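**Workshop notebook, Grumstead - November, entry 114**

Trials of the Leblanc hide glue continued this morning. The batch supplied by Kivent was soaked for eight hours and brought up slowly in the water jacket. It was stringy at first and thinned acceptably after a second addition of water - 200 ml in total. Open time remains short. Colleagues are asked to warm their parts before brushing, and to keep the door to the yard shut while gluing is in progress.

The older pot was discarded owing to its smell. The lid does not fit the new one and a replacement should be ordered from Prellodton with the next delivery.
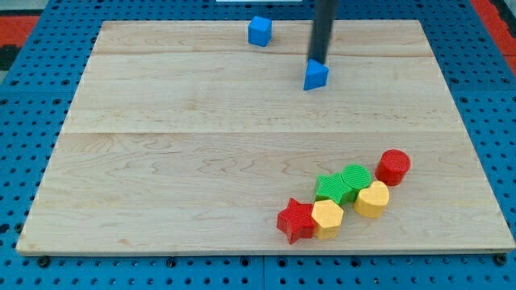 *Pale board, edge-joined, on the blue pegboard.*

Sample strips from the second brushing are to be left in the clamps overnight and broken tomorrow at 8. Results will be entered under the same number, with the failed pieces bagged and labelled. The hygrometer by the window disagrees with the one in the store - neither should be relied upon until both have been checked.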